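参加过机器人开放日的来说说，家长带孩子去合适吗

发帖人：南窗晒书
区里的社区群转了Zustent实验室开放日的通知，说是8月底办，现场有讲解，也有双臂机器人的仿真演示。我家孩子上四年级，对这类东西有兴趣，但坐不住。去年没去过，想问问去过的人：要不要提前报名，演示看不看得懂，停车方便不方便。先贴两张通知里附的图。
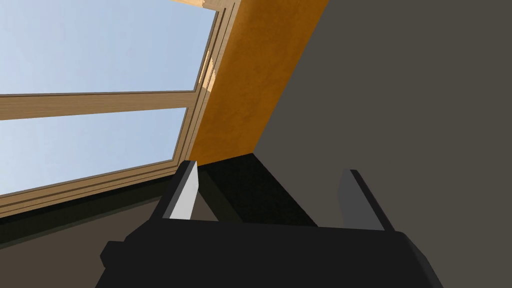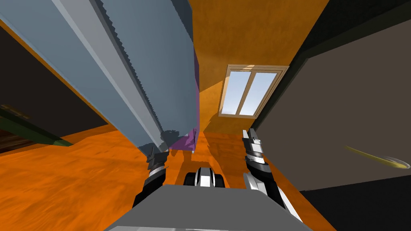
两张都是仿真画面，夹爪都空着。

另外想问一句，仿真演示和真机演示是同一场吗？
发帖时间：2021年8月30日

回帖人：Nilmini Karunaratne
两场是分开的。仿真演示在二楼的Nanayakkara厅，对着大屏幕讲；真机在一楼，隔着围栏看，中间留了换场时间。我5月那场两个都看了，说一下大概的流程。

报名要提前，在Zustent的页面上填表，每场限60人，满了就进候补。候补不用一直刷，有空位会发短信。到了以后先在门口登记，领一张贴纸，颜色对应场次，换场的时候看贴纸放人。

仿真那场讲的是双臂怎么在一个虚拟房间里练动作。讲解员先放机器人自己视角的画面，再讲为什么同一个动作要反复练。他说一个抓取动作他们一般先在软件里跑1000次，再挑一部分放到真机上试。软件叫Brundex，现场可以上手用手柄控制一会儿，要排队。我觉得四年级能听懂一半，手柄那段孩子肯定喜欢。画面歪着转的时候有人会头晕，坐后排好一点。

真机那场时间短，机器慢，小孩容易觉得没意思。建议先看真机，再上楼看仿真。

停车：院里不让外来车进，停在Claltard路的地面停车场，走过去不远。

回帖人：老周修表
103路公交到门口，别开车。

回帖人：青石板
我带的是一年级的，听到一半就要走，四年级应该好些。水可以带，吃的不让带进厅里。讲解员人挺耐心，有个孩子问机器人会不会累，他认真讲了电机发热的事。资料册只印了100份，想要的早点去，我们到的时候已经没有了。厕所在一楼楼梯后面，二楼那个当时锁着。

南窗晒书
谢谢各位，那就坐公交，先看真机。表已经填了，等短信。

联系我们 | 版权所有 邻里问答 | 返回顶部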